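# How to log an anime series so you can find things in it later

I keep a viewing log for everything I watch on disc or stream. It started as a text file and is now a folder of Markdown files, one per title, 1244 of them at last check. The method below is the one I settled on after redoing the whole thing twice. It works for TV series, OVAs and films.

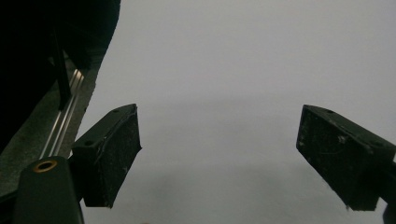
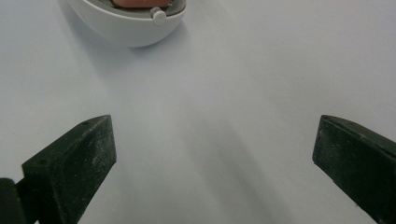
## What you need

- A plain text editor. Any will do.
- A folder that gets backed up.
- The disc case or the streaming page, for the release details.

I tried Histex for a year and it was fine, but I couldn't get my notes out of it without losing the line breaks. Plain files don't have that problem.

## Step 1: Make the header

Start each file with the same fields in the same order:

 Title:
 Other titles:
 Format: (TV / OVA / film)
 Episodes:
 Year:
 Source:
 Audio watched:
 Subtitles by:
 Status:

"Source" is the release you watched, not the original broadcaster. If you saw *Skendurden* on the Vollmont disc set, write Vollmont. The TV cut and the disc cut often differ, and you will want to know which one your notes describe.

Leave a field blank if you don't know. Don't guess the year from the copyright line on the back of the box, which is often the year of the disc.

## Step 2: Fix the title

Pick one spelling and use it for the file name. I use the title on the spine. Everything else goes under "Other titles", including fan translations and the romanized title. Search will pick those up.

For sequels, I put the parent title first and then the season number with a leading zero:

 skendurden-01.md
 skendurden-02.md

Recap films get their own file. Put the name of the series in the first line of the notes so that the two are linked.

## Step 3: Write one line per episode

Write it the same evening. One line is enough — what happened, and anything you'd want to look up again.

 05 Ferry sinks. First time we hear the sister's name. New ending song.

Two digits for the episode number keeps the list in order. If the show runs 12 episodes or fewer this takes almost no time. For longer shows I sometimes write one line for a block of five, but only in the slow parts.

Chie Nakajima, who has kept a log a lot longer than I have, marks spoilers with a `!` at the start of the line. I copied that. It means I can send a file to someone and strip those lines out first.

## Step 4: Note the staff you care about

Don't copy the full credits. I list director, series writer, music, and any episode director whose episode stood out. Igor Šimek suggested adding the episode number after the name, and that has been the most useful change I've made:

 Ep. director: Omerović (05, 12)

Now a search for a name across the folder brings up every episode I liked by that person.

## Step 5: Set the status

I use four words: watching, paused, finished, dropped. If it's dropped, add the last episode you saw. "Paused" is for shows you mean to go back to. I go through the paused ones every February and change most of them to dropped.

## Scores

I don't give scores anymore. If you want them, put the number on its own line below the header and add the month you gave it. When you rewatch, add a second line and leave the first one alone.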